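Norndale Neighbors Help Board
Home > Cleaning & Chores > Gadgets and Automation

Is there a machine yet that will pick up the floor, and not only vacuum it?

Posted by TiredOnTheSecondFloor, Thu 15 August
Tags: tidying, robots, litter, living room

Hello everyone, and thank you in advance for reading, because I do go on. I look after a shared sitting room in our building. It has a sofa, a pale carpet, one little round wastebasket with a black bag in it, and a steady supply of people who eat in there and leave. We bought a Rendley robot vacuum for it last November and I was thrilled for about a week. It does a lovely job on crumbs! But it can't do a thing about a paper cup. It pushes the cup under the sofa, or it swallows half a tissue and stops and plays its sad little tune until somebody comes to rescue it. So before I can run the machine that is supposed to save me work, I have to walk the whole room bending over, and the bending over was the part I wanted to be rid of in the first place.
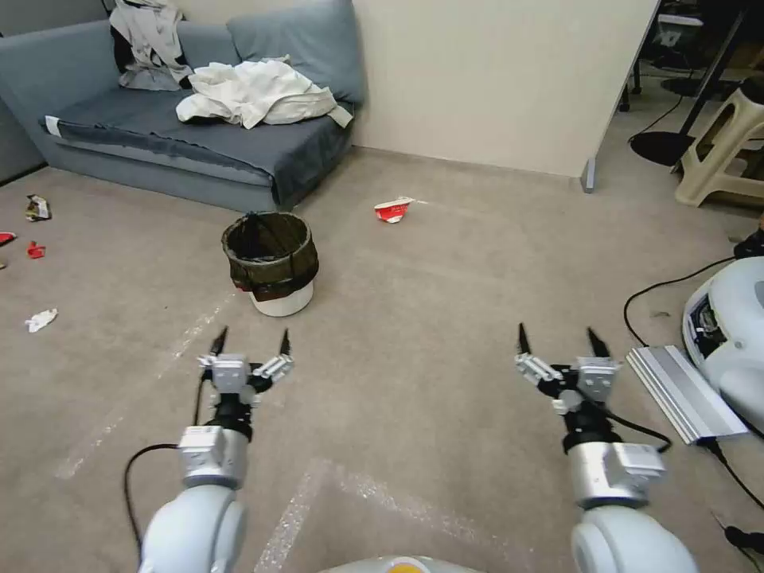 My knees are not what they were, and my sister keeps telling me that there are robots with real arms now that can pick things up and throw them away. She has seen the videos. I have seen them too, and they always seem to be putting one apple into one bowl. What I want to know is whether a machine can handle the ordinary mess: cups on their sides, snack wrappers, tissues, little red scraps of paper, and then the clothes and the white cloth that end up on the sofa and should on no account go in the trash. Has anybody here lived with one or worked with one? And is it something a person can buy, or should I just get a grabber stick and be done with it?

2 replies, oldest first

Zohreh Ebrahimi
Member, Norndale

I can speak to this a little. I spent a good part of last year helping at a small outfit called Vistura, where we tried two-armed machines on exactly this kind of job, and I still have a soft spot for them, so take my opinion with that in mind.

The short version is that they can do it some of the time, slowly, with a person close by. The longer version depends on what is on your floor, so let me go through it the way we used to, easiest things first.

Cups and bowls. A paper cup lying on its side is a friendly object. It has a shape, it stands up off the carpet, and if the fingers squeeze a bit too hard it just crumples and comes along anyway. Ours did well with these.

Tissues. Better than I expected. A wadded tissue gives the fingers plenty to pinch. A tissue that has been stepped on is another story.

Wrappers and small scraps. Shiny wrappers fooled the camera now and then, and anything really flat was miserable. A bottle cap or a torn corner of paper against the carpet could take try after try, and some days I would have given anything to reach in and do it myself.

Getting it into the basket. You'd think this would be the simple part! But a small basket is a small target, and a bag that sags in over the rim will catch a wrapper before it drops. Fold the bag well down over the outside and leave open floor on every side of the basket, whoever or whatever is doing the tossing.

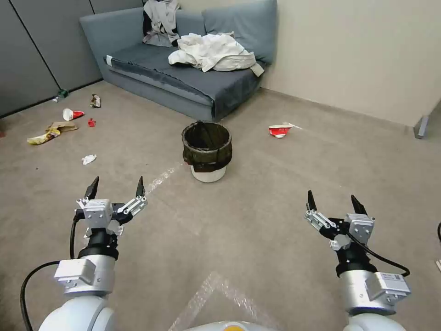 Knowing what isn't trash. Please think hard about this one before you let any machine loose in a shared room. A crumpled white tissue and a crumpled white cloth are the same sort of thing in different sizes, and somebody's jacket over the back of the sofa is just a dark heap. We got around it by telling the machine to leave the sofa alone altogether and stick to the floor. I would do the same in your place, and fold the clothes by hand.

As for speed, we logged 1,261 pickups before I moved on, and a good run in a room like yours took 15 minutes for what you or I would do in one or two. It was still a pleasure to watch, in the way it's a pleasure to watch a toddler help set the table – you are proud of every spoon.

I don't know of one I'd tell a neighbor to buy for this today. Ask me again in a few years, I mean that, I'd love to be the one to tell you.

mopbucket_ray

Get the grabber. I have the Herrero one with the rubber tips and it picks up bottle caps no problem, also good for socks behind the dryer. My brother-in-law looked at some kind of arm for his shop, just to move parts from a tray to a bench, and it was roughly 2,000 dollars before he had anything to bolt it to. It doesn't do wrappers either.

Also put a second trash can by the sofa. People won't walk to the middle of the room.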